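How a Sorting Arm Picks Things Up
Fairweather Workshop, junior pages

A robot arm is a row of stiff parts joined by motors. Each motor turns one joint. When several joints turn together, the end of the arm can reach almost any spot within its range. Ours is named Gradel, and it stands at a bench in the shared workshop. Its job is to lift objects out of one bin and put them into another.

The part that does the holding is called the gripper. Gradel's gripper closes on an object from the sides. If it closes too lightly, the object slips. If it closes too hard, something soft gets squashed. The program sets a limit on how hard the motor may push, and for foil that limit is low.

The bins must not move. The computer stores the position of each wall as a set of numbers, and it does not check them again during a run. If a bin slides by 7 millimeters, the numbers are wrong and the gripper may hit the wall. Clamps hold the two bins together where they meet.

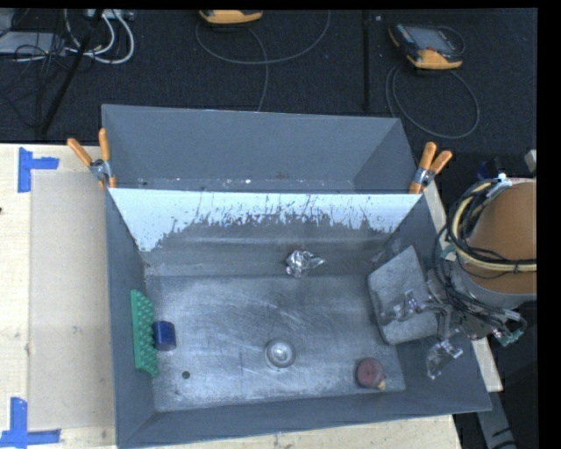 Vulance asked why all the objects can't be the same shape, which would make the job easier. It would. A program tested only on blocks learns very little about balls or cylinders, though. A block has flat sides to hold. A cylinder can roll when it is touched. Crumpled foil has no regular shape, so the computer has to choose two places to squeeze each time.

One pick has four steps:
1. Find an object and work out where it lies.
2. Move the gripper above it.
3. Lower, close and lift.
4. Move over the other bin and open.

A full pick takes Gradel 11 seconds. Objects next to a wall take longer, 19 seconds, as the arm has to tilt the gripper first. In May we will run 125 picks in a row and write down every miss.

Words to know
Joint: a place where two parts of the arm meet and can turn.
Gripper: the tool at the end of the arm that holds things.
Range: all the places the arm can reach.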